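Search this forum
Go
Last updated March 28, 2025

Summer reading at Sarnwood school library: logs or no logs?

Posted by Marwa Ramadan, March

We dropped paper reading logs in February and moved everything to Zitbridge. Checkouts are up to 900 for the month, from 765 in January. I want to keep it that way for the summer, with a three-book minimum.

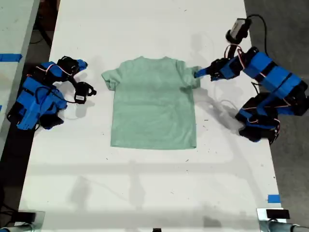

Langat thinks a minimum is a mistake. Kids who read one long book get nothing for it, and kids who like short ones finish in a day.

goletti_k wrote:
Pages have the same problem. Audiobooks don't have any. We count minutes.
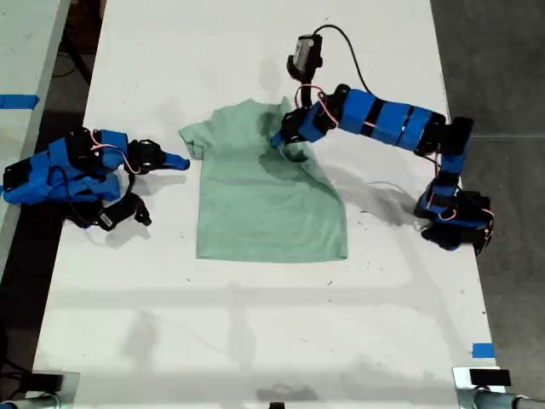
Photo: Marwa Ramadan

pagecorner wrote:
Minutes just get made up by parents on the last night. I have signed those sheets myself. Keep the books, but let a long one count double.

Marwa Ramadan wrote:
Double for long books is fine with me. Zitbridge won't do it automatically, so I'd have to enter those by hand.

goletti_k wrote:
Still disagree. What about families with no internet at home over the summer? 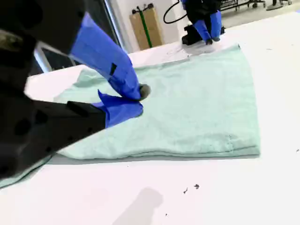
Paper copies for home

Marwa Ramadan wrote:
Yes, I'll leave paper forms at the front desk. They can turn them in the first week back.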